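From the Sendia Bench: The Case of the Creeping Cable

June 2023

If you have been following our little arm project at Besgate, you know the Sendia bench has been having a very good run. The arm has been learning to work with soft, sticky, lumpy stuff – pastes, putties, clays, anything that changes shape the moment you touch it – and it has been getting better at it week after week. So of course this is the month something went wrong, and I have to say it has been one of the most interesting faults we've had since the bench was set up!

It began with a complaint. Sayaka Kawaguchi was running the tin task, where the arm reaches down into an open tin, takes a pinch of material, lifts it out and comes back for more. She noticed that the fingers were arriving a little to one side of where they had been told to go. Nothing dramatic, and nothing you would spot on the first pass. But leave the arm going and each trip landed a touch farther over than the last, until a fingertip caught the rim, dragged the tin sideways and tripped the force limit. The arm stopped, as it should. Then it refused to home, which it should not.

We did all the usual things first. We checked that the base was bolted down (it was). We reran the calibration, which came back clean, and then the drift started up again anyway. We swapped the power supply for the spare from the Gunero bench, mostly because it was within reach. No change at all.
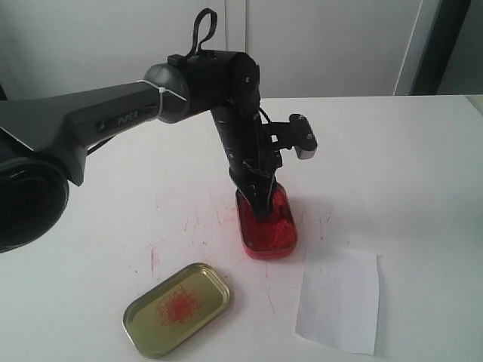 What made it so hard to catch is that the fault only showed up when the wrist was low and turned. Up high, the arm was perfect. You could send it through a whole loop of test poses in open air and it would hit every one of them, over and over, looking very pleased with itself. Send it down to tin height with the wrist rolled over and the trouble came back. I lost most of an afternoon to a theory about the joint encoder that I was really quite fond of, and I had even started writing it up.

Sayaka's idea was much simpler. She powered the arm down, moved the wrist by hand through the same positions and kept two fingers on the cable the whole way. At the bottom of the reach she felt it go tight. The cable had been creeping, a tiny bit each cycle, so that the slack had ended up on the wrong side of a tie and there was next to none left for the wrist. With the roll added in, the cable was pulling on its connector. Every so often the connector would lose contact for an instant, the controller would miss a reading, and the arm would carry on from its last good number. That was our drift!

It also explained the homing problem. When the stop came with the wrist low and turned, the connector was still under tension, so the controller couldn't get the steady signal it wants before it will agree to move. We had been reading that as a second fault, and had even given it its own page in the logbook.

Now for the safety side, and please don't skip this part. A missed reading that the controller quietly papers over is a bad thing on any arm, even a small one. Ours had its force limit set for soft material, so the worst we got was a shoved tin and some red smears. With the higher limit we use for the box work it could have pushed a good deal harder before giving up. The setting has been changed so that any dropped reading now stops the arm at once and shows a message. It has made the bench a bit more fussy to use – you will see a few stops you didn't see before – and I think that's a fair trade.

The repair took far less time than the hunt. We rerouted the cable with a proper loop of slack at the wrist, replaced the connector, and ran 500 cycles of reach, roll and close at tin height with the tin taken away. Then we did 100 more with the gripper speed turned up, and I stood there and watched every last one of them.

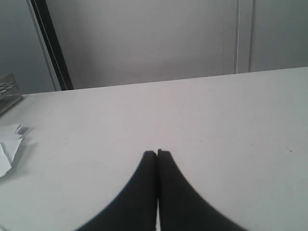 Closing is the part of the cycle I worried about most. If the controller loses a reading while the fingers are moving, it can believe they have met when they haven't, or keep squeezing long after they have. The wrist camera is the best check we have for this, and I'd encourage everybody to look at its picture before starting a run. With nothing held, the two fingers should come up side by side like this, pressed together, with just that thin pale line between them. The right tip sits slightly higher than the left in the picture, so if you are doing the quick visual check, go by the line between the fingers and don't try to judge by the tips. I have put a note on the bench sheet to the same effect.

All 600 cycles went through without a dropped reading, and the homing routine hasn't refused us once. We have put the arm back on the tin task and Sayaka has already restarted her series from the beginning, since we couldn't trust the position data from the earlier runs. Those recordings are still on the Hirose drive in a folder marked "cable". Please don't train anything on them! They would be great for somebody who wants to work on spotting this kind of fault automatically, though, and I would be thrilled to see it done. You get a lovely slow slide in the numbers well before the rim gets touched.

A few changes for anyone who has time booked on the arm:

Before you power up, look along the full length of the cable and check that there is a loose loop at the wrist. It should move freely when you touch it.

Do not tighten or add cable ties on your own. If one looks wrong, leave it and tell me or Sayaka.

Run the low pose test as well as the high one. It's in the same menu and adds 2 minutes.

If the arm stops and shows the dropped reading message, press the red button, write the pose in the logbook and leave the arm where it is. The pose is the most useful thing you can give us, and it is lost as soon as somebody moves the wrist.

We will be giving the same cable check to the Gunero arm next, and I have ordered spare connectors for both benches. The older arm got new cables in December, so I expect it to be fine, but I expected this one to be fine too. If you'd like to come and help, it's a great way to learn how the wrist goes together, and you will get to hold the flashlight. Send me a note and I'll save you a spot.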